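Reducing Food Waste in a Student Dining Hall: A Comparison of Tray and Trayless Lunches

Final project report, Introduction to Food Systems
Project group: Palulcombe lunch study
Report written by Busisiwe Swanepoel

1. Background

The dining hall at Palulcombe serves a hot lunch from noon until 2 in the afternoon. Students pick up a tray at the door, move along the line, and pay one price no matter how much they take. Staff told us early in the project that a lot of food comes back on the plates, but the hall did not keep a record of how much. The kitchen weighs what it orders and what it throws out from the serving pans. Plate scraps go straight down the disposal and are not weighed.

Several of the papers we read for the course say that people take less food when they have to carry each plate by hand. We wanted to find out if this would hold in a small hall where most diners know the menu and have a short lunch break.

2. Question

Does taking away the trays lower the weight of food left on plates at lunch? A second question was added in January, after the first trial: does it matter where the forks and spoons are handed out?

3. Method

We collected scraps at the dish return during lunch. Diners scraped their own plates into one of two bins, one for food and one for napkins and other paper. Bones and fruit peels were taken out by hand before weighing. The bins were weighed empty at the start and full at the end on a Dulo floor scale borrowed from the receiving dock.

For the tray lunches nothing was changed. For the trayless lunches the tray rack was rolled into the back hallway and a sign was put up by the door. Diners who asked for a tray were given one. The same menu was used for each pair of lunches, with one exception. The supplier, Leclerc, was short on chicken thighs for the third pair, and the kitchen served a bean stew on the trayless side. We left that pair out of the results.

For each lunch we took the first 100 plates returned. This made the lunches easier to compare, as the crowd is much bigger when there are afternoon labs.

4. Results

The average scrap weight with trays was 79 grams per plate. Without trays it dropped by 40 grams. Most of the difference came from side dishes. Bread and salad were left behind far less often when people had to go back for them. The main dish changed very little, and soup did not change in any way we could measure.

Drinks were not part of the study, but the dish crew pointed out that fewer half-full glasses came back. With two hands and no tray, most diners carried a plate and one glass.

There were complaints. Some diners did not like making two trips, and a few said the line was slower. We timed the line once, and the wait was longer at the start of lunch and about the same after that. One timing is not enough to say anything firm.

5. Forks and spoons

In the first trial the cutlery stayed at the front of the line, where it had always been. Diners picked up a fork and a spoon, then had only one free hand for a plate. Some put the fork in a shirt pocket. Others went back for one later and left their food on the table while they did. We moved the cutlery bins to a stand past the cashier for the second trial, and the crowding near the door went away. Spoon use went down on lunches with no soup.

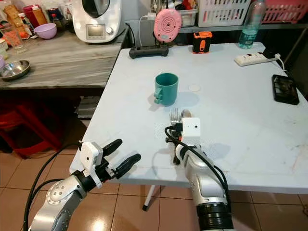
A fork held upright, tines at the top, in both pictures.

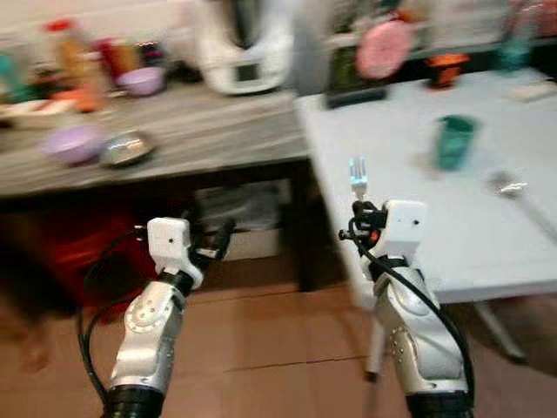 The Suvar bins we used for the stand hold forks and spoons in separate wells with the handles up. We would pick a wider stand next time, with room on both sides so that two lines can form.

6. Limits

All of the lunches were in one hall and in one season. Diners could see us at the dish return, and this may have made them finish more of their food. We did not track who came on which day.

7. Comments received on the draft

Nokuthula Coetzee wrote that the drop in scraps should be checked against what is left in the serving pans. If the cooks make the same amount and diners take less, she said, the waste has only moved from the plate to the pan, and the hall has saved nothing until the orders go down. She asked us to get the pan weights from the kitchen for the same lunches and put them in a table next to ours. We have asked for them and will add the table as an appendix when they come in.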